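3.2 Tray and Lid Materials

The packing exercise used a shallow rectangular tray with a white rim and a dark interior, placed flat on a white tabletop (Figure 2). Items of this type are common in the Bosholm storage rooms – small, low and easily misaligned when closed.
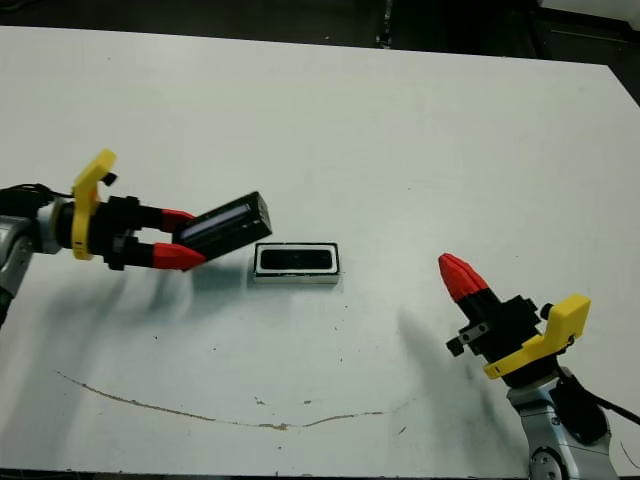 3.3 Scoring

Each closure was rated on a scale of 1 to 7 by Vlasta Beneš, following the Zedis handling guide. A piece set down at an angle received no more than 2 – even when the tray itself had not moved. Ratings were completed in July.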